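Ormsby stage start — where to watch and what's closed

Forum > Road Racing > Spectating

mbastos
Posted 2026-08-02

Stage 2 goes out of Ormsby this year and the road closure notice is finally up on the town site. I've read it twice and I still can't tell whether Kilov Road is shut for the whole morning or only while the race is on it. 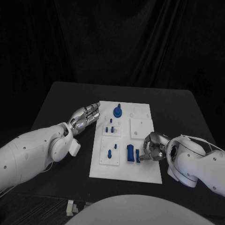 The ceremony is in front of the old town hall. Riders sign on, there's a short speech by the mayor, and then they roll out neutral through the center and past the station. Racing starts for real at the bridge. The stage is 142 km and finishes in Plerico.

I'm bringing my parents, who don't walk far. Is the town hall the right place, or should we go out to the bridge?

nele_t
Town hall if they want to see faces, bridge if they want to see bikes. At sign-on the riders come up one at a time and stand around for a minute. At the bridge they're past you before you've got your hat straight.

Kilov Road was closed from 8 in the morning until the last team car was through when we had the April race. I'd expect the same again.

Gregario88
Disagree on the town hall. Last time the front of the square was fenced off for sponsors and invited guests, and everyone else stood behind a row of parked vans. My wife saw the top of a helmet. If the mayor is speaking you can bet the good spots are gone again.

nele_t
That was before they moved the vans to the school lot. The April race had the square open on the north side and I got right up to the rail.

Gregario88
The April race had maybe a tenth of the crowd. You can't compare a regional one-day with this.

vega_g
I worked the barriers in April. Both of you have a point. The north side was open, but it filled early and we had to stop letting people in. The guest area holds 250 and that number was set by the town, so it won't grow. What I don't know is whether the stage organizer wants more fencing on top of that.

For anybody who doesn't walk far, I'd skip both and go to the station. There are benches, it's flat, and the neutral section goes by slowly. You can hear the speeches over the loudspeakers if they set them up the same way.

mbastos
Station sounds good. Is there parking?

vega_g
Not at the station itself. Use the lot behind the swimming pool and come through the underpass. It has a ramp.

Duygu B.
The pool lot is permit only on race day. It's on page 2 of the notice, under the map. We live across from it and got a letter.

vega_g
Then the notice has changed. It was open to everyone in April. Thanks, I'll ask at the briefing.

mnyitrai
Just take the train. I come in from Plerico every time there's a race and I've never had a problem. You step off and the riders go right past the door.

Gregario88
Trains are fine going in. Going home is the problem. We stood on the platform and let two go by because we couldn't get the kids on.

mnyitrai
That's the finish crowd, though. At a start people drift off over a couple of hours. Get a coffee and wait.

nele_t
Does anyone know if Zidumell is starting? They were on the first list and then I read that half the team was sick.

mnyitrai
They're on the list I saw last night, but with two names missing. No idea about today.

Duygu B.
mbastos, if your parents have a disabled parking card, call the number at the bottom of the notice. My neighbor did and they gave her a space on Mill Street, inside the closure. You have to be in before the road shuts and you can't leave until it opens.

mbastos
My father has one. I'll call in the morning. Thanks, everybody. If we get the space we'll do the station, and if not we'll come by train and I'll report back on how bad the platform is.

Gregario88
Bring a folding chair either way. Those benches go fast.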